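Priming and Bottling Your First Batch of Homebrew
By Gemma Bellamy

So your beer has been sitting quietly in the fermenter, the airlock has gone to sleep, and you're starting to wonder when you get to drink some of it. Bottling day! I know plenty of brewers who grumble about it, and I'll admit I've moved over to kegs for my bigger batches, but I still have a real soft spot for a kitchen full of clean bottles and the radio going.

Before you do anything else, check that the beer has finished. Take a hydrometer reading, write it down somewhere you won't lose it (mine go on the inside of the pantry door), and take another one 2 days later. If the two readings match, you're ready. If the number is still dropping, put the lid back on and go and do something else for a few days. Bottles filled too early can burst, and I've mopped up enough Nornthorpe Brown Ale in my time to be quite firm on this point.

What you'll need

A bottling bucket with a tap
A length of food-grade hose and a bottling wand
No-rinse sanitiser
Clean brown bottles, crown seals and a capper
Dextrose for priming
A kitchen scale, a small saucepan and an old towel for the floor

Getting the bottles ready

Wash the bottles the night before if you possibly can. Soak off the labels in hot water, run a brush round the inside, and hold each one up to the light. Any with a ring of gunk in the bottom that won't shift should go straight in the recycling, as should anything chipped at the lip. Twist-top bottles don't always seal well with a bench capper, so I stick to the pry-off kind.

On the day, mix your sanitiser to the strength on the label and give everything a good dunk: bottles, bucket, tap, hose, wand and seals. Let the bottles drain upside down. A bit of foam left inside from a no-rinse product is fine, and you'll drive yourself mad chasing every last bubble.

Working out the sugar

For a pale ale I like 6 grams of dextrose per litre of beer. Go by what's in the fermenter now, and leave out whatever you'll be abandoning with the sludge at the bottom. A stout or an English-style bitter is nicer with a touch less, and a wheat beer can take a touch more – but for a first batch I'd stay in the middle and see how you like it.

Weigh the dextrose out properly. Cup measures are hopeless for this. Tip it into a saucepan with a cup or so of water, boil it for five minutes, then pop the lid on and let it cool a little.

Filling

Pour the syrup into the bottling bucket first, then run the beer in on top, with the end of the hose lying flat against the bottom so that everything swirls gently together. Try not to splash. Oxygen at this stage gives you that wet-cardboard flavour, and no amount of waiting will fix it. I give it one slow stir with a sanitised spoon at the end, mostly for my own peace of mind.

Push the wand down to the bottom of each bottle and let it fill right to the brim. When you lift the wand out, the level drops and leaves just the right gap at the top. Sit a seal on each bottle as you go and cap them in batches of six or so. Give the odd one a tip sideways over the sink to check for leaks.

The waiting part

Keep the bottles somewhere dark at 18 to 22 degrees for 2 weeks. A cupboard is perfect, and a lidded tub is sensible in case of accidents. After that, chill one overnight and open it. If it's still a bit flat, leave the rest for another week in the warm and try again.

Pour slowly, in one go, and leave the last centimetre in the bottle with the yeast. And do label the caps, even if it's only a letter in marker pen. You'll think you'll remember which batch is which, and by May you'll be standing at the fridge with no idea at all.
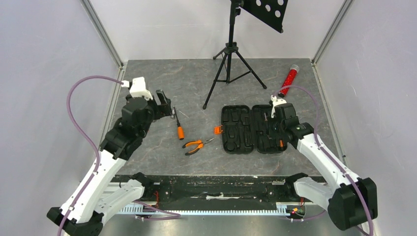 The orange-handled screwdriver and other tools.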